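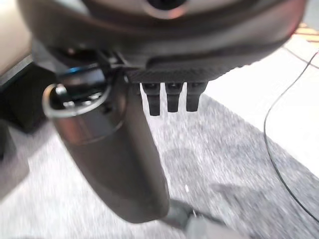
Wanted: people to wear a coat that hums

Hello! I'm Ott Avotiņš and I make clothes with electronics in them, mostly on a kitchen table and for the past year in a proper studio in Nadton (proper meaning it has a door and a kettle). I'm looking for six people to wear a thing I've made, out in the world, for a month, and to tell me what it's like. It's paid. Details are further down if you want to skip my rambling.

The thing is called Skivell. It's a long wool coat with a strip of small vibration motors sewn into the lining, running from the back of the neck to the bottom of the ribs. There's a microphone in the collar, and the coat listens to how loud it is around you and hums along your back in reply. A quiet library gives you almost nothing, just a faint tick between the shoulder blades now and then. A bus pulling off next to you rolls down your spine like a big cat settling. It doesn't record anything! The microphone only measures loudness, there's no memory on the board to store sound with, and I'm happy to unpick the collar and show you.

I started it because I kept noticing how worn out I was after a day in town without being able to say which bit had done it. I've worn the first coat for most of a winter and I have opinions, but they're only mine, and I built it so I'm hardly neutral. Faraji Sang, who shares the studio and wrote nearly all of the code, says it makes him walk slower. I find I walk faster. So we need more backs.

What you'd be doing

You come to the studio for a fitting, an hour and a half or so. I've got three sizes cut and can take in or let out quite a lot, and the motor strip moves up and down on poppers so it sits where your spine is and not where mine is. Then you take the coat home for 30 days in October and November.

I'd like you to wear it outdoors or in public at least once on most days. Going to work counts, so does the shops, so does standing in the garden being cross at next door's leaf blower. There's a small notebook in the inside pocket and I'd love a few lines each time - where you went, what the coat did, whether you turned it down or off, anything it reminded you of. Drawings are very welcome. The best note I've had so far was a wobbly line across two pages with "market" written under it.

At the halfway point we'll all meet for an evening of soup and complaining, and at the end I'll sit down with each of you on your own and talk it through. With your say-so I'll use bits from the notebooks in a show at Bromine, the little gallery by the canal, next spring. You can be named, or go by initials, or stay out of it completely and still get paid the same.

The money

It's £880 each, half when you take the coat home and half when you bring it back. Travel to the fitting and the soup evening is on top, just keep your tickets. The money comes from a Dambrauskienė bursary for makers working with textiles, and they've no say in what you write or what I do with it.

If the coat breaks, that's my problem and not yours. It will probably break. Poppers come off, a motor goes quiet, the battery sulks in the cold. Ring me and I'll come and fetch it, or you can post it back in the bag it came in, and your fee doesn't change.

Who I'm after

Anyone over 18 who can get to Nadton twice without it being a misery. You don't need to know the first thing about electronics or fashion. I'd really like a spread: someone who works nights, someone who spends all day with small children, someone who lives out where it's properly quiet. I'd be especially glad to hear from deaf and hard of hearing people, and I'll book a BSL interpreter for the fitting and the meet-ups if you'd like one.

Please don't apply if you have a pacemaker or any other implanted device, or if you're pregnant. I haven't tested for either and I'm not going to guess. If buzzing against your skin is something you already know you hate, I'd give this one a miss too.

A few practical bits. The coat weighs a fair amount, more like a winter duffel than a mac. It's fine in drizzle but not in a downpour. The battery comes out with a zip and charges overnight with an ordinary phone charger. The lining is cotton and unbuttons for washing, but the wool is sponge only, please, I beg you. There are 43 motors in there and I soldered every one by hand.

How to apply

Send me a message through the contact page, as long or short as you like, telling me a bit about where you spend your days and what it sounds like there. No CV. A voice note is fine if you'd sooner talk, and so is a signed video. Tell me roughly what size coat you wear and if there's anything I should know to make the fitting comfortable.

Applications close at noon on the last day of September. Faraji and I will read them all together and everybody gets a reply, including the people we can't fit in this time.

Ott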